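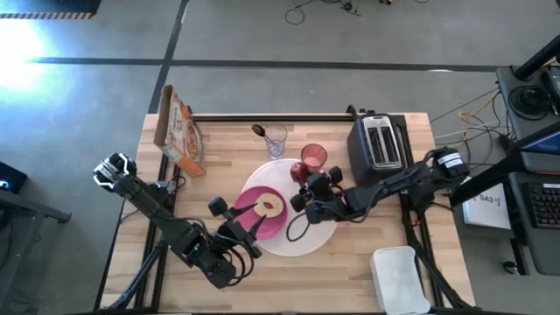 Keeping the Breakfast Cell Running: Project Report
Jingyi Han, Uliana Panasiuk, Kári Eyvindsson

Home | Projects | Reports | People | Contact

1. What we were asked to do

The two-arm table was handed to us in March with a one-page setup sheet from the group before us. Our job was to find out whether that sheet was good enough for a new team to set up the cell, look after it and fix small faults. Our short answer is no. The longer answer is below, with the parts we are less sure of marked as such.

2. The cell as we got it

Two black arms are mounted on opposite sides of a butcher-block table, and the table sits in a black aluminum extrusion frame. Between the arms goes the breakfast set: pink plate, bagel half, woven placemat, red glass, apple, tumbler and spoon, with the toaster in a back corner. The setup sheet calls this layout "standard" and gives no positions for any of it. Two of us laid it out separately from the same sheet and got two different tables. We now keep a printed layout taped inside the cabinet door.

3. Cables

Most of our lost time went to cables. Each arm needs slack at the wrist or it pulls when the joint turns, but a loose loop hangs down over the work and can drag on whatever is under it. The sheet says to "leave enough," which told us very little. We logged 7 stops in our first stretch of runs and put 2 of them down to a loop catching on the placemat. Halfdan Ragnarsson, our lab supervisor, thinks the true share is higher. He may be right. We only wrote down a cause when one of us saw it happen.

What we do now is move each arm by hand through its full reach with the power off, watch the loop, and re-tie it if it touches anything. It takes a while and people skip it when they are in a hurry, including the authors.

4. Gripper fingers

The sheet recommends wiping the fingertips after every run. We tried every run, then once a session, and could not tell the results apart. That may only mean our test was too small. Bagel is the exception. It leaves crumbs in the finger joints, and a cloth doesn't reach them, so we use a soft brush.

We also doubted the advice to close the gripper harder if an object slips. On the bagel it squashed the bread and the next grasp was worse. Lowering the approach a little helped more, though Uliana would like it noted that we changed the bagel on the same afternoon.

5. Frame and mounts

Bolts on the rails work loose. We marked each bolt head and the rail beside it with a paint pen so that a turned bolt shows at a glance. Ulla Lunde from the Horkico workshop told us to check the arm mounts first and the legs last, and that order has held up so far.

6. Calibration

We were told that the Cisetus calibration routine only has to be run once. After we retightened the left mount, the left arm reached short of the plate on every try until we ran the routine again. We would now run it after any work on a mount, whatever the manual says. We can't say if it drifts by itself over time, and we don't believe anyone who says it doesn't without showing us a log.

7. What is still open

The wrist camera on the left arm dropped out twice. We swapped the cable and it has not happened again, but we never found a fault in the old cable and it is back in the drawer with a tag on it. The floor cables between the table and the workstation still need a proper cover. The one we ordered was too narrow.

The new setup sheet is in the project folder. Kári tested it on a pair of first-year students, who finished without help but asked what "home position" meant. That line has been rewritten and has yet to be tested.

Related reports
Mirholm shared lab: booking and storage
Katona gripper pads, a second look
How we label cables
Horkico workshop notes for new students

This site uses cookies to remember your settings. Accept | Manage choices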